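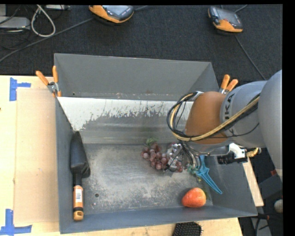
The big grey metal bin on the bench, with a bunch of grapes in it.

Losness Sloped-Side Metal Bin, large, grey (secondhand)
$135 each, pick up from the shop or ask about freight
Condition: well used
In stock: 2

I've been selling secondhand shop and kitchen gear for long enough to have favourites, and these bins are one of them. They came out of the old Jadmont packing shed when it changed hands in November, along with a pile of shelving and more crates than I knew what to do with. The crates went in a fortnight. The bins I've been a bit slower to list, mainly as I kept finding uses for them myself (sorry, not sorry).

So, what are you getting? A large, roughly rectangular metal bin with sloping sides and a flat floor. The slopes are the good bit. Fruit rolls down to the middle where you can get at it, and you aren't scrabbling around in the corners for the last mandarin. It sits nicely on an ordinary wooden tabletop, and I've had mine on the bench out the back without any wobble at all.

Now the wear, and please read this before you ring me! The floor is bare metal and it's scratched, with brownish speckling and some cloudy bright patches through the middle. One of the sloped panels has a white coating across the upper part, and it has flaked off along the bottom in a jagged line, so you've got white up top and grey metal below. The far wall is plain matte grey with small scuffs down near the seam. There's also a little round hole in the floor, towards one corner. Mine has one too and I've never bothered to plug it, but if you're planning on tipping in anything finer than fruit, you'll want to.

Because of that flaking I sell these for produce that gets washed or peeled afterwards, or for things that aren't food at all. If you want to put unwrapped fruit straight in, pop a liner down first. I stock the Hämäläinen cotton ones, which wash well and can be folded over the edge so they don't slide. They're listed separately on the linens page.

What people have done with theirs so far:

Marcelle Fleury has hers at the Tridutcombe growers' market and uses it for grapes and plums. She lines it, piles the fruit up along the back slope and lets it come forward as the morning goes on. She reckons it saves her restacking, and the dull grey makes red and purple fruit look terrific. I agree with her on that -- a bunch of reddish-purple grapes against that metal is a lovely colour combination.

Sunita Nautiyal bought one for her potting bench and tips her mix straight into it. She put a bit of tape under the hole and says that was all it needed.

Mine holds tea towels at the moment. Before that it was firewood, and before that, lemons.

A few practical bits

Cleaning: warm soapy water and a soft brush, then dry it with an old towel. Don't go at the white coating with a scourer or you'll have it all over the sink.

Sharp edges: I run a gloved hand over every bin before it leaves and file anything that catches. Do check again yourself if little kids will be reaching in.

Painting: a couple of buyers have asked. You'd have to take the loose coating off first and prime the bare metal. I haven't tried it, so I can't tell you how long it would last.

Freight: it's a bulky thing and it doesn't nest. I can send one up to 300 km with my regular carrier, and I'll get you a quote before you pay. Any further than that, it's usually cheaper to talk a mate with a ute into it.

Returns: fine within a fortnight, provided it comes back the way it left. Freight is on you, unless I've mucked something up.

If you'd like a closer look at the floor or the flaky corner, email me and I'll send more photos, or come in any time before 4 pm and have a poke around.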